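Aug 13, 2024

Second day on the handling rules for packaged goods. The draft inherited from Kalton runs to 39 clauses, and a third of them repeat each other with different verbs. Merged 14 through 17 this morning. Left 18 alone until I hear back on what "stable grasp" was supposed to mean there.

Definitions first. "Package" now covers any closed retail unit, stiff or flexible. "Stiff" means a carton that keeps its shape under finger pressure. "Flexible" means film over loose or bundled contents. A film bag of spaghetti falls in between: the film gives, the strands mostly do not, and the bundle can shift inside the bag. Added a third class, "bundled", and gave it the lower closing force. Mykhailiuk will object that three classes are one too many for their controller tables. They can map two of them to the same row if they want to.

Clause 9, mixed staging. The July version required cartons and bags to be staged in separate zones. Struck it. Shelves in the field are mixed, and a rule that only holds on a sorted surface has little use. The new text permits mixed staging if every package in the pick area is listed in the run sheet by its printed name and its class.
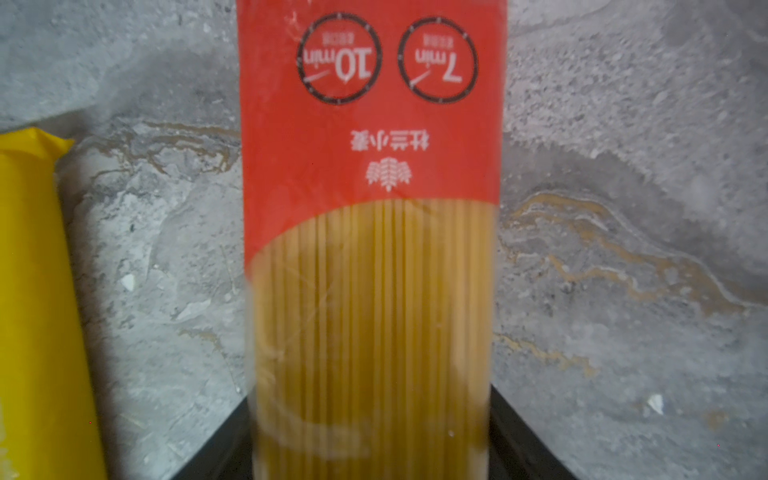
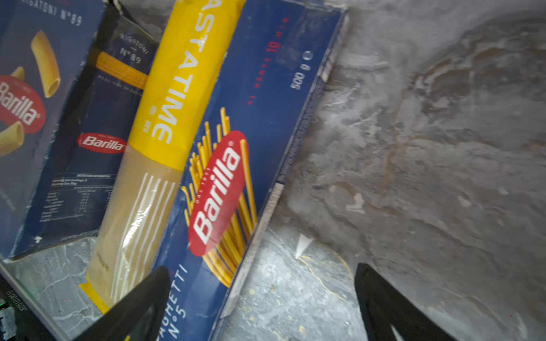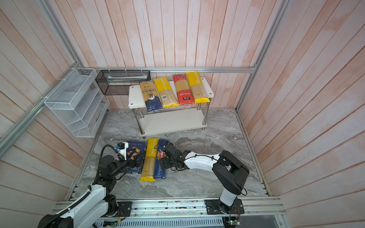 Mixed staging, bundled and stiff classes, spaghetti and rigatoni. The last view has both arms and the two-tier shelf.

Clause 11, orientation. Wrote that a package may be presented with its print inverted, and that inverted print is to be recorded as a condition and never scored as a fault. Upright is a preference of store layout and does not belong in a grasp standard. If a customer wants label-up placement, it goes in the annex as an option.

Clause 12, two arms in one workspace. The old wording said "adequate clearance," which cannot be checked. Replaced it with a named owner for each package at the start of a run. The second arm may enter only after the owner has opened and withdrawn. Cevari proposed a shared zone with speed limits instead. Kept their text as an alternate – it is sound, but it needs a measured stopping distance that most sites do not have on file.

Clause 15, debris. Strands and chips on the work surface are to be noted before the run and again after it. Removal happens with both arms stopped. I had "cleared immediately" in an earlier draft, which would have had people reaching in.

Clause 22, wear. Cartons with scuffed corners stay in use until a panel opens. Bags are retired when the seal lets go. Prorkeo wanted a fixed cycle count of 84 for both classes. I have no data behind that number and neither do they, so it is out.

Numbering is off by 2 from clause 23 onward. Cross references in the annex still point to the old numbers. Fix those before anything is sent.

Open: closing force for the bundled class, wording of 18, whether the run sheet needs a signature line. Annex B tomorrow.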